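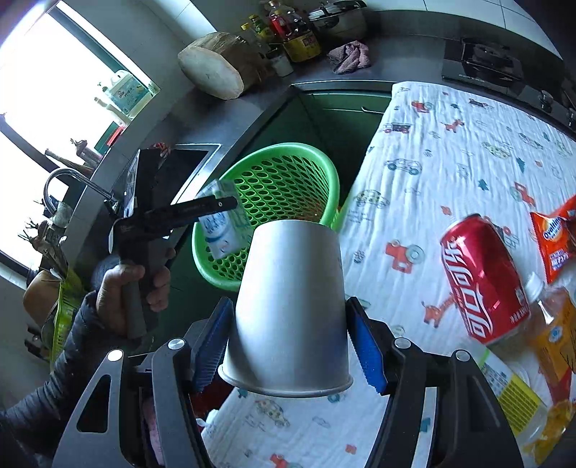

Dralonus Homes – Sales and Leasing Team

MEDIA RELEASE
22nd March

Townhouses at Herrera Rise go on sale in Taridville

Well, we can finally talk about it! Our team has been sitting on this news since December and I've been dying to put it in writing. The first townhouses at Herrera Rise, our new neighbourhood on the eastern side of Taridville, are now open for sale, and the display home is ready for you to walk through.

I've been selling and renting homes in this town for a good while now, and the call I get most often goes like this: "We love our street, we just don't want the big yard any more." The second most common is from young couples who want a front door of their own and can't find one. I kept passing those calls on to our design people (I suspect they got sick of me) and Herrera Rise is what came back.

There are 70 homes planned altogether, built in stages. Stage one is nine townhouses facing Herkov Lane, five with three bedrooms and the others with two. All of them have a lock-up garage, a private courtyard and a kitchen that opens straight out to it. My favourite is the end townhouse with the window seat on the landing – I've already been told off for sitting in it during a site meeting.

The living areas face north, so you get the winter sun right through to the dining table. Upstairs there's carpet in the bedrooms and a proper linen cupboard, which I fought for. You can choose from two colour schemes, a light one and a darker one, as long as you sign before the cabinets are ordered.

A deposit of $2000 holds the townhouse of your choice while your solicitor reads over the contract. If you change your mind during that time you get it back, and we'll still be happy to see you down the street. Price lists and floor plans are at our Taridville office, or we can post them out if you'd like them on paper. Plenty of people still do!

A few things I've been asked already. Yes, you can have a dog, and the courtyards are fully fenced. Yes, visitors get their own parking, off the lane behind the first row. No, there isn't a pool, but the walking path joins up with the creek track and takes you all the way to the shops. Stage two will include some single-level homes, and we're keeping a list for anyone who'd like to hear about those first.

The display home is open every weekend, mornings only for now. Come in, open the cupboards, try the taps and bring your measuring tape if you're worried about the couch. One of us will be there with the kettle on.

Media enquiries and requests to film or photograph the display home can go to the Sales and Leasing Team at the Dralonus office in Taridville.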